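Tendness Cable Ties by Domuteo
Reusable soft ties for cords, chargers and small cables

Item: Tendness soft tie, 30 pieces on one roll
Color: light gray
In stock – orders received before noon leave our warehouse the same day.

Most homes have one drawer where all the cords live together. Tendness ties are made for this drawer. Each tie is a flat strip of soft woven fabric which closes on itself, holds the coil in shape and opens again with one pull. 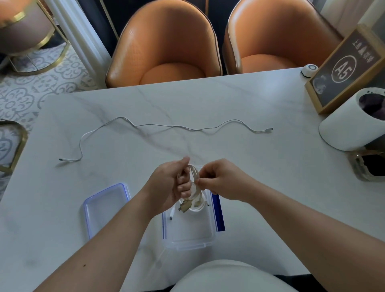
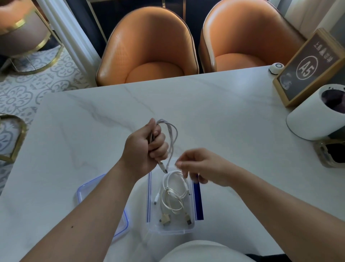
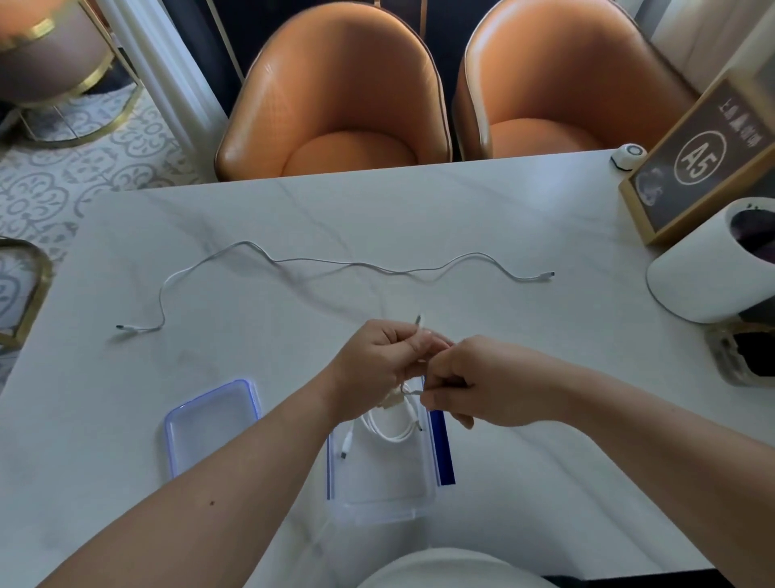 Sorting charging cables at a marble-topped table, with clear plastic storage close at hand.

What you receive

The 30 ties come as one continuous roll. Between the ties there is a thin perforated line, so you can tear them off by hand and scissors are not needed. Every tie has a small slot at one end. You put the other end through the slot first, pull until it sits close to the cable, and then wrap the rest around the coil. In this way the tie stays on the cable also when the coil is open, and you will not look for it under the desk.

A paper sheet with 192 small printed labels is included in the box. They have the most usual words (phone, tablet, camera, printer, lamp, toothbrush, spare) and a part of them is blank for your own writing. A ball pen works better than a felt pen, because the felt pen takes long to dry on this paper.

Size and material

Length of one tie: 192 mm
Fastening: hook side and loop side, back to back
Material: woven polyamide
Care: wash by hand in lukewarm water, dry flat, do not iron
Tested for 600 openings and closings
Guarantee: 2 years

How to coil a cable so it lasts

Many cables break near the plug, and often the reason is how they were stored. Please do not wind the cable tightly around your fingers or around the charger itself. Make loops of the size of your palm and let the cable turn the way it wants to turn. If it fights you, it was probably wound in the other direction before, so lay it out straight on the table and begin again. Leave a short piece free on both ends. The tie should be firm but you should still be able to push one finger under it.

For thick cords, for example an extension cord for the garden, you can join two ties end to end. We do not recommend the Tendness tie for anything that hangs from a ceiling or carries weight. For this use please see the Gullden strap on the page "Garage and workshop".

Storing the coils

A tied coil can go into a box, a bag or a drawer. We suggest to sort by use and not by length: travel, kitchen, desk, and one place for those you cannot recognize. Put the unknown ones away until November, and if you did not need them by then, bring them to an electronics collection point. Old cables contain copper and should not go in the household waste.

Questions from customers

Do the ties leave marks on white cables?
The gray color does not come off. The older black version, sold until last spring, could leave a light shadow on very soft cables, and this is why we stopped it.

The hook side collects dust and hair. What can I do?
Go over it with a dry toothbrush, along the strip and not across. After this it closes again as before.

Can I order other colors?
For the moment only light gray. A dark green is in preparation.

Customer opinions

"I bought one roll for home and then a second one for my sewing room, where I use it for ribbon and elastic. The labels are a bit small for my eyes but the ties are very good."
Rozália Charvát

"Good quality. The perforation could be easier, I had to fold it several times before it tore."
Gergely Dudás

"They survived the washing machine in a trouser pocket – I know it is not recommended."
Imani Nyamweya

Delivery and returns

We send the roll in a flat paper envelope which fits in most mailboxes. You can return an unused roll within 30 days. If some ties are already torn off, please write first to Bożena Sobczak in our customer service and she will find a solution with you.

See also: Rugemalira drawer divider, Gullden strap, Domuteo label refill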